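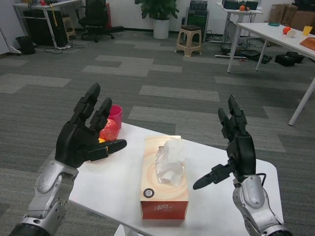 *Small white table, Trorngate: tissue box, pink cup.*

**Lamum break rooms, progress to April 26, 2023**

Of the 60 rooms Pillai is paying for, 48 now have their table, which leaves us where the December plan said we would be in December. The tables have cost $405 so far in replacement feet. Vignesh Nair has stopped opening the invoices in front of me.

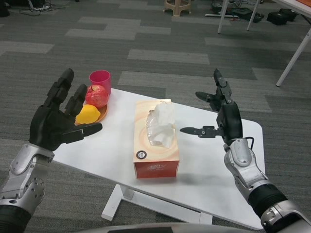
Tabletop supplies remain the livelier budget line. Sedotwood staff want a fruit bowl; Trorngate has gone without one and put the apple and the lemon on a shallow plate by the pink cup – a saving, and I have entered it as such. Tissues stay on the standard list.

The last 15 rooms I expect to need one more delivery. Please release the second payment before then.

Jagadeesh Fernandes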